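In Defense of the Crowded Counter

Every April the magazines tell us to clear our kitchen counters, as if breakfast were a lapse in taste. I own a toaster. I use it daily. It lives where the toast happens.
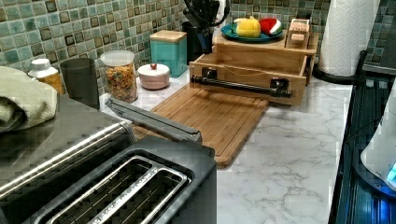 Akinyi Mwakalinga wrote in to say that a bare counter takes her 14 seconds to wipe, and that jars collect grease. Fine. Grease washes off. Hunting for the cereal at dawn is forever.
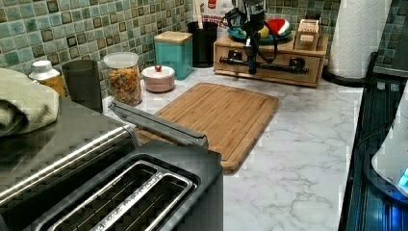 A cutting board left out gets used. One filed upright behind the roasting pans gets replaced by a dinner plate and a bad knife angle. I give drawers the same suspicion - things go in and come out in time for the next tenant.

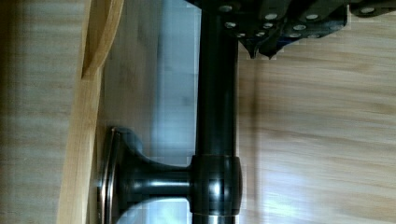
So keep your rails and racks and canisters, and dust them when company is due. My mother raised four of us on 19 inches of clear counter and complained only about the four.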